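Flillberg Craft and Cutting Table
Section 3: Assembly, Leveling and First Use

Revised Wednesday, March 16, 2022

Read this section through once before you start. Section 2 covers unpacking and the parts list. If a part is missing or damaged, stop and see Section 7 for ordering.

3.1 Before you begin

Two people are needed to turn the table upright. One person can do everything else.

You will need:
a Phillips screwdriver, medium size
the hex key from the hardware bag
a spirit level
a tape measure
a blanket or a large piece of cardboard to protect the floor and the tabletop

Choose the room first. The assembled table is 70 inches long and will not go through most interior doors standing up. If you plan to use it upstairs, carry the parts up and assemble it there.

Leave enough space on the long sides for you to walk past with the drop leaf raised. The leaf swings out on the left as you face the drawer. Tables built from the Wurkura hardware pack have the leaf on the right, and the steps in 3.3 should be read the other way round.

CAUTION: Do not use a power driver on the leg bolts. The threaded inserts can be pulled out of the frame and are not covered by the warranty if this happens.

3.2 Frame and legs

1. Lay the blanket on the floor and place the tabletop on it, face down. The underside has a printed arrow pointing toward the drawer end.

2. Place the two long rails (A) in the slots along the edges. The holes for the drawer runners must face inward.

3. Fit the short rails (B) between the long rails. Push until the tabs click. If a tab will not click, pull the rail out and check that it is not upside down. The tabs are closer to the top edge than to the bottom.

4. Put one washer on each leg bolt. Insert the bolts through the corner plates and turn them by hand until they catch.

5. Stand the legs in position. Legs marked L go on the leaf side. Legs marked R go on the other side.

6. Tighten the leg bolts with the hex key, a few turns each, moving diagonally from corner to corner. Leave a quarter turn of slack in every bolt for now.

7. Attach the crossbar (C) with four short screws. The crossbar sits low between the two rear legs.

NOTE: Early crossbars have six holes and later ones have four. With a six-hole bar, leave the middle pair empty.

8. With a second person, turn the table onto its side and then up onto its feet. Lift by the rails. Do not drag it and do not let two legs take the full weight while it is tilted.

9. Finish tightening the leg bolts.

The standing height with the feet fully screwed in is 29 inches. If you normally cut fabric or paper standing up, you may want the leg extensions (sold separately, see Section 7). Do not put the table on bricks, books or bed risers.

3.3 Drop leaf

1. Check that the hinge screws on the tabletop are tight. They are fitted at the factory but can work loose in shipping.

2. Hold the leaf flat against the side of the table with its hinge edge up. Line up the three hinge plates with the holes in the leaf.

3. Put one screw in each plate and leave it loose. Raise the leaf and look along the joint. The gap should be even from end to end.

4. If the gap is wider at one end, lower the leaf, shift it slightly and check again. Once it is even, put in the remaining screws and tighten all of them.

5. Swing out both support arms before you put any weight on the leaf.

CAUTION: Keep fingers away from the joint when lowering the leaf. Raise and lower it with both hands, one near each corner. Children should not operate the leaf.

The tabletop with the leaf down will hold 242 pounds spread evenly. The leaf should never be used as a seat or a step, or as a place to store heavy machines. A domestic sewing machine belongs on the main top, over the rails.

3.4 Drawer

1. Screw the runners to the inside of the rails. The wheel goes toward the front.

2. Tilt the drawer up, set its wheels behind the runner wheels, then lower the front and push it in.

3. Open and close it a few times. If it rubs on one side, loosen the runner screws on that side and move the runner down a little.

The drawer comes with a Peng divider set. The long divider runs front to back and must go in first. The short ones can be moved to any slot. Rotary cutters and craft knives should be stored closed, in the section nearest the front, with the handles all facing the same way.

3.5 Leveling

Most complaints we receive about wobble are solved here, so take your time with it. Let the table stand overnight before leveling if it has come from a cold garage or delivery van.

1. Place the spirit level in the center of the top, along its length.

2. Find the low end. Unscrew both feet at that end by the same amount until the bubble is centered.

3. Turn the level across the width and repeat, this time working with the two feet on the low side.

4. Press down on each corner in turn. If one corner rocks, unscrew that foot until it just meets the floor.

5. Tighten the locknut on each foot against the leg.

On carpet, check the level again after a week. The feet will settle, and usually one settles more than the rest. Gintarė Vaher in our service department suggests marking each foot with a dot of nail polish so that you can tell how far it has been turned.

3.6 Work surface

The tabletop can be used bare for gluing, pinning and sorting. For any kind of cutting, use a mat. Blades will mark the top, and the marks cannot be sanded out.

1. Wipe the top with a dry cloth.

2. Unroll the mat and leave it flat, printed side up, for a full day. If the corners still lift, roll them gently the other way. Never use an iron or a hair dryer on a mat – it will buckle and stay buckled.

3. Line up the zero corner of the grid with the front left corner of the table. Check two long measurements with your tape before you trust the grid for pattern work. A mat that has been stored in a hot place can shrink, and it may do so in one direction only.

4. Fit the mat clips, two on each short side.
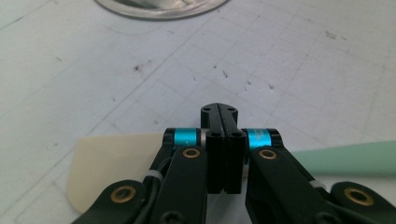 Keep the clips clear of the area where your ruler will travel. If you work on long pieces that hang over both ends, you can take off the clips on one side and hold the mat with the non-slip strip instead. Cut the strip to length with scissors and peel the backing a little at a time.

Virkus mats have their numbering on both faces, in inches on one and centimeters on the other. Other makes can be used if they are no larger than the top. A mat that extends over the leaf joint will crease the first time the leaf is lowered.

Rotate the mat every month or so to spread the wear. Most people cut along the same few lines, and a groove in the mat will pull the blade off course. When you can feel the groove with a fingernail, turn the mat over. When both sides are grooved, replace it.

3.7 Lamp bracket (optional)

1. Decide which side the lamp will stand on. Right-handed users generally prefer the left, and left-handed users the right.

2. Slide the bracket over the rear edge of the top and tighten the screw underneath until the rubber pad grips. Hand-tight is enough.

3. Drop the lamp post into the bracket. Run the cord down the rear leg and hold it with the ties supplied.

WARNING: Do not run the cord across the mat or through the leaf joint. Unplug the lamp before moving the table.

3.8 Cleaning before first use

Wipe the top and rails with a soft damp cloth and dry them. Do not use scouring powder, acetone or furniture polish. Polish leaves a film that transfers to fabric.

Chalk and marking pen can be taken off the mat with lukewarm water and a drop of dish soap. Rinse the mat flat in a bathtub if it is too big for the sink, and dry it flat, out of the sun. Lint that has worked into the cuts can be lifted out with a white eraser.

Check all leg bolts and hinge screws again after two weeks of use and after that twice a year. Keep the hex key in the drawer. Continue with Section 4 for the shelf and the roll holder.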